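Jusard Help > School clubs and competitions

Gripper closes on the cap and the tube comes out crooked. What to change?

Asked by emese_p, 29th June

Hello to all. My name is Emese Pap and I am in second year of the robotics club in our school. Our team is called Kosska. For the Duda competition in December we must take test tubes from one rack and put them in a second rack, with two arms. Every tube gives points, 100 is the maximum.

Our problem is with the right arm. When the fingers close, the tube leans, and then it rubs on the hole when we lift. I recorded 30 tries and I have read the log, which has 3,159 lines, but I don't see a clear error in it. The left arm waits open on the other side and does nothing in this step.

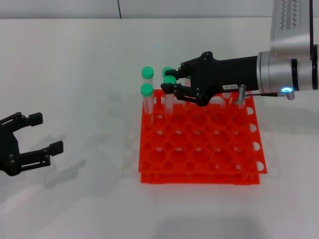

Reading time: 1 min

The tubes are clear plastic with green round caps, and the rack is orange with two levels. We start with the tubes in one corner, close together. I think maybe the fingers touch the neighbor tube, but my teammate thinks the closing force is too big. Who is right? Thank you in advance for your patience with my English.

3 answers

zoltar_k
Lower the force. We had same thing.

benchmouse
I would look at the neighbors first. Your fingers have links, so they need space on the outside when they close. Put one tube alone in the middle of the rack and run the same program. If it comes out straight, the force is fine and you should change the order, or come in from a different angle. Also check that you grip below the cap. A round cap gives the fingers a poor surface and they can slide to one side. Then lift the first centimeter slowly and straight up, before any turn of the wrist.

Tadej
Is the rack fixed to the table? Ours moved a little with each try and we lost a whole afternoon on it. We used double tape from Zostard. Check if your rules allow tape.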